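Trollard Releases Results From Kusura Study on Robot Grasping With Two Camera Views

12/09/2019 — Trollard today released results from Kusura, a research method that lets a robot arm choose a grasp by comparing what it sees from a camera near the gripper with a wider view of the same table.

The method was tested over 921 grasp attempts at the company's Vrettos laboratory. Attempts used soft blocks, toy food and containers set out on a white surface marked with a grid. Between attempts, the objects were moved to new positions.

Kusura keeps two estimates of where an object is, one from each view. When the two disagree by more than 15 millimeters, the arm stops above the table, takes another reading and plans again. Earlier Trollard software relied on the wide view alone and did not stop.

"The close view loses most of the table and the wide view loses whatever is behind the arm," said Genalyn Rivera, who leads the study. "We wanted a simple rule for which one to trust, and when to trust neither."

The arm replanned in 155 of the attempts. Most of those involved small objects lying near a larger one, such as a toy dumpling near a steamer basket. Dropped objects were counted as failures even when the arm picked them up again on a second try.

The grid is used to check position estimates after each run. It is not given to the planning software.

Views from the Kusura work at Vrettos:
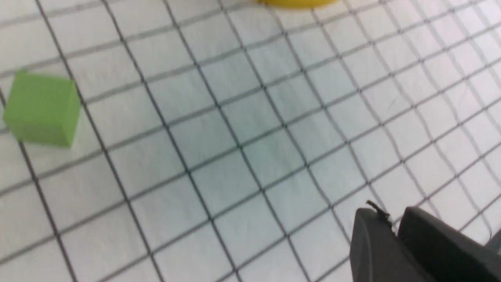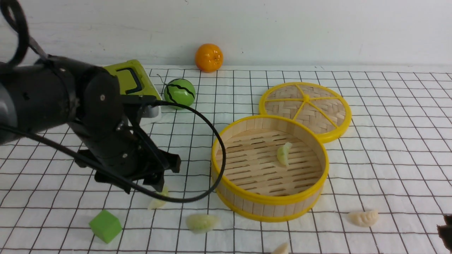
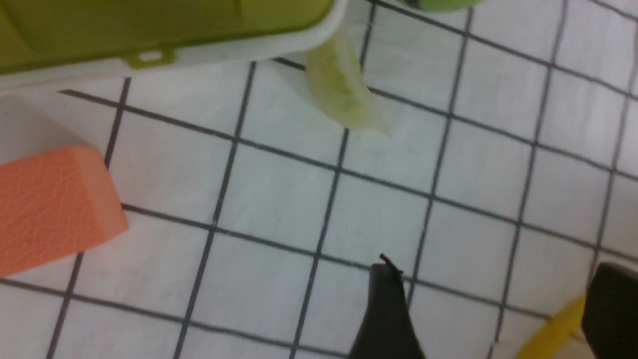
Trollard will begin a second round of tests in November with 3 additional object sets, including cloth items and clear plastic. Clear objects remain a weak point for the method — the two estimates often agree with each other and are both wrong.

"We are publishing the failed attempts along with the rest," said Aliki Giannakopoulos, who runs testing at Vrettos. "Other groups can decide for themselves how we scored them."

The planning code will be released under the name Flarkska. Research groups may request the full set of logs from the Trollard press office.

We use cookies to improve your experience on this site. By continuing to browse, you agree to our use of cookies. Accept | Manage settings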